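Chapter 4: Cheap Frights, or How a Low-Budget Picture Pays for Its Own Monster

Filed under: Film Studies > Production Basics > Genre
Print this chapter | E-mail to a friend

The monster is always over budget. Write that inside the cover of your notebook, next to whatever you wrote there in Chapter 3 about never lending out the good tripod.

Sorwood, the lake picture we will pick apart in this chapter, had a creature suit, a rented boat and 1523 dollars left for everything else. Its director, Yasir Virk, had planned eleven scenes with the creature in full view. The finished film has two, and in one of them it is mostly behind a shed. Critics praised his restraint. The suit had split up the back in the first week of July, and restraint was what remained.

Students tend to find this story discouraging. They should look at the cutting instead. Virk's editor filled the holes with reeds, a porch light and people listening to things, and the film got slower and a good deal more unpleasant to sit through, which in this line of work counts as praise.
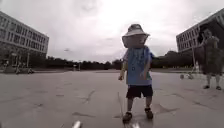

Shazia Rajput held that the reeds were a cheat, and that an audience promised a creature on the poster ought to be handed one before the last reel. She said so at the Mondgate screening, at some length, and a fair part of the room clapped.

Keep her complaint in mind as you read. The first section covers what a script can promise, the second what a suit costs per minute on screen, and the third the sound of something wet on a staircase, for which you will need a sponge.

Comments (3)

Retno Tuhumury: The sponge works. Use an old one.

Sohail Pirzada: Is the budget sheet for Sorwood in the appendix? Mine stops at page 371.

Nusrat Minhas: Rajput was right about the poster.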